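Toy Library at the Kyei Community Hall Passes 600 Families

2023-10-09

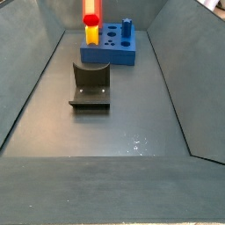

The toy library in the back room of the Kyei Community Hall signed up its 600th family last week, and anybody who has stood in line there on a rainy morning will not be surprised to hear it. The shelves have filled up nicely since the doors opened in May, with trains and puzzles and dolls' beds, but the toys that go out most are still the plain ones. Shape sorters are the great favorite, and a good example is the bright blue one with round holes of several sizes in its top, a star-shaped peg in the same blue and a yellow block with a curved front. It has a waiting list all its own.

Rosimeire Rocha, who started the library with two boxes of her own children's toys, told us she had hoped for perhaps 80 families in the first year and would have been perfectly happy with that. "People came in for one thing and stayed to chat, and then they brought their sister or their neighbor," she said. "Before long we were out of shelves!"

Borrowing is simple. A family may take home up to four toys for three weeks, and there is no charge, though there is a jar by the door for anyone who would like to help with glue and batteries. Since opening, the library has made 2,614 loans - a figure that includes one wooden barn that seems to spend more time in other people's living rooms than it does at the hall.

Every toy is looked over when it comes back, and sorters and stacking sets get a wash and a check for missing pieces. Lộc Võ, who does most of the mending, has asked us to pass along a friendly request: please look under the couch before you return a set. He has 73 odd pieces in a drawer at the moment and would dearly love to send them back where they belong. If you find a stray peg or block at home, just drop it in the slot beside the front door, any hour of the day.

The library is also looking for more toys for children under three, and sorters and nesting cups are especially welcome. Sets with a piece or two missing are fine, as Lộc can sometimes make a match from the drawer. Soft toys cannot be accepted for now. Donations may be left at the hall desk during opening hours, and new families can sign up there too.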